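Two arms, one felt table and a green spray bottle: Skukier opens its doors this August

FOR IMMEDIATE RELEASE
July 23, 2019

Hello from the Skukier shared workshop! I'm Lucía Iglesias, I run the robot bench, and I've been told that a press release ought to be short and in the third person. I've given up on both, so please bear with me (editors, chop it about however you like).

The news is that Widadico, the two-armed robot we've been putting together here in our evenings, is ready to meet people. We're holding open bench sessions all through August, free to come to, and anyone who can hold a screwdriver or would like to learn how is welcome.

Widadico began as a shelf of parts and a rather rude drawing on the back of a delivery note. We set ourselves a budget of 2000 euros for everything we'd have to make or alter ourselves, which covered the table, the mounts, the cabling and far more cable ties than I'd like to admit to. The arms and hands came to us on long loan from Mendes, a small repair firm down the road, and without them we'd still be arguing over the drawing.

What we're working on now is picking things up. Ordinary things, the sort you'd find under a sink or at the back of a drawer, because those are what we'd all like a hand with at home. The bottle has become our favourite test. It's smooth, it's an awkward shape, and the trigger at the top gets in the way of everything. I love it and I've also shouted at it. 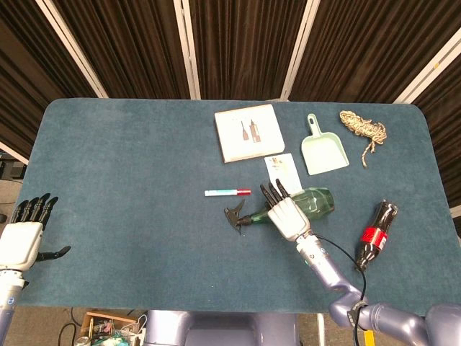

Widadico's right hand at the green spray bottle, with the left hand open over the table.

Most of my own time has gone on the thumb. If it comes in too early it nudges the bottle along the felt, and if it's late the fingers have already pushed down and you get a sort of pat on the head. We must have rewritten that part of the program more often than any other, and I still tinker with it when I should be at home having my dinner!

The felt was a late idea and a very good one. Our first table top was bare board and everything skidded off it, usually in the direction of my feet. We glued the felt down one evening, rounded the corners while we were at it, and the next day's work went so much better that I rang Mendes just to tell them.

The software side is called Trikska (no, it doesn't stand for anything) and we wrote it ourselves, in bits, between jobs. It lets you move a hand slowly through a grip, save the bits you like and play them back. You don't have to be a programmer to use it. 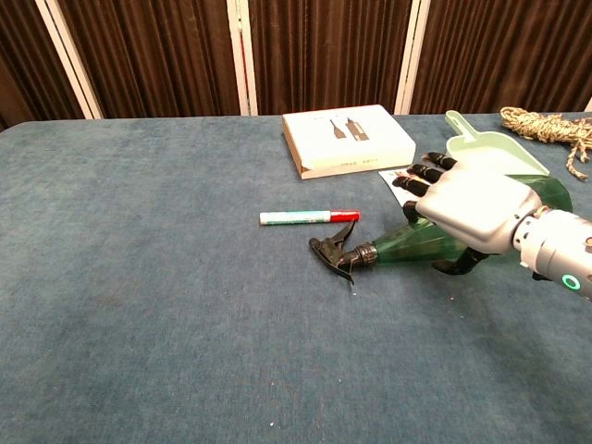 Saving a grip is the part visitors will get to try in August. You choose something from the table, you have a go at bringing the fingers round it, and if you're happy with the result you give it a name and it stays in Trikska for the rest of us to use. I'd love to see what people come up with, especially anyone who works with their hands all day and has never been near a robot.

Each session lasts 2 hours and takes up to 8 people, with 4 places kept back for under-18s coming along with an adult. Tea is included and biscuits are likely. Please wear sleeves you can roll up and leave dangly necklaces at home.

We're also after donations of household bits for the table. Brushes, tubs, pegs, old kitchen tools, anything clean and unbreakable. Please don't bring glass, my nerves won't stand it.

To book a place, or to come and write about us, ask for Lucía at the Skukier front desk or leave a note in the robot bench pigeonhole. Journalists can come and see Widadico before the sessions start, just give me a day's warning so I can tidy up.

ENDS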